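Diffuseur à bâtonnets

136 partages | 2 commentaires

Le diffuseur à bâtonnets, dit aussi diffuseur par capillarité, est un objet de parfumerie d'intérieur composé d'un flacon à col étroit, d'un liquide odorant et d'un bouquet de tiges poreuses. Il fonctionne sans flamme, sans électricité et sans surveillance, ce qui explique sa présence dans les toilettes d'une grande partie des cabinets dentaires.

Principe

Le liquide monte dans les canaux des tiges par capillarité, puis s'évapore à l'air libre. Le débit dépend du nombre de bâtonnets, de leur diamètre, de la viscosité du mélange et de la température de la pièce. Un courant d'air accélère l'évaporation, au bénéfice du couloir voisin. Le rotin reste le matériau le plus répandu, ses vaisseaux courant d'un bout à l'autre de la tige. Le bambou, cloisonné par des nœuds, conduit mal le liquide et se vend néanmoins très bien.

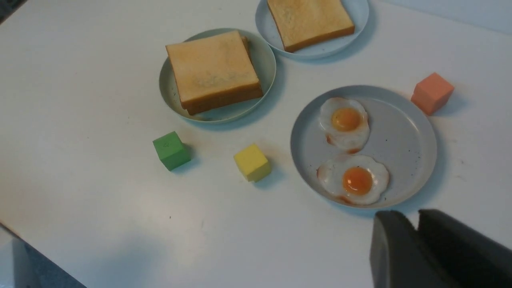

Les tiges en fibre synthétique, apparues plus tard, ont un débit plus régulier. On leur reproche de ressembler à des pailles, grief auquel les fabricants ont répondu en les teignant en noir.

Composition

Le mélange associe un concentré de parfum et une base peu volatile, le plus souvent un éther de glycol. Les formules à l'alcool partent vite et sentent fort la première semaine, après quoi le flacon entame une seconde carrière de bibelot. Les huiles végétales pures, recommandées par d'innombrables tutoriels, sont trop épaisses pour monter correctement et rancissent avec beaucoup de constance.

Marques et modèles

La maison Staretti passe pour avoir introduit le flacon carré à bouchon de bois, dont le prix, 149 euros, comprend le bouchon. Gomix occupe l'autre bout du rayon avec des recharges en bidon, reconnaissables à une gamme « linge propre » dont aucun linge connu n'a jamais eu l'odeur. Moffat ne fabrique que des tiges, vendues par bottes de 35.

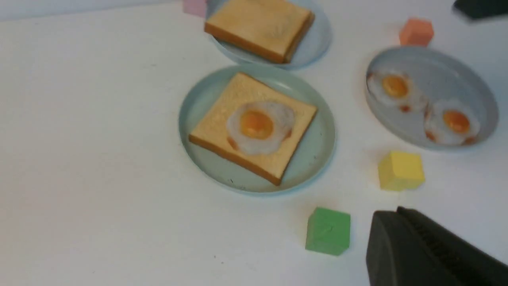

À quelle fréquence faut-il retourner les bâtonnets ?

Une fois par semaine suffit dans une pièce ordinaire. Un retournement plus fréquent renforce l'odeur, mais vide le flacon d'autant plus vite.

Usage et précautions

L'opération se fait au-dessus d'un évier, avec des gants ou du papier absorbant. Le liquide attaque les vernis, certains plastiques et le marbre poli, surfaces sur lesquelles les catalogues le photographient de préférence. Une coupelle sous le flacon limite les auréoles. Les tiges se saturent de poussière et de résidus. On les remplace à chaque recharge, surtout en cas de changement de parfum, la rencontre du figuier et de la vanille ayant peu de partisans.
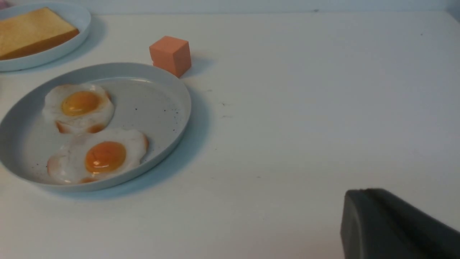 Le flacon doit rester hors de portée des enfants et des animaux, en particulier des chats, qui considèrent tout bouquet de tiges comme une affaire personnelle. En cas d'ingestion, on contacte un centre antipoison.

Variantes

Il existe des modèles à fleur de bois de balsa, à tête de céramique poreuse et à mèche de coton. La version de voyage de Dimex, munie d'un bouchon à vis, a été retirée du catalogue en septembre.

Voir aussi : bougie parfumée, pot-pourri, encens

Dernière modification le 8 mai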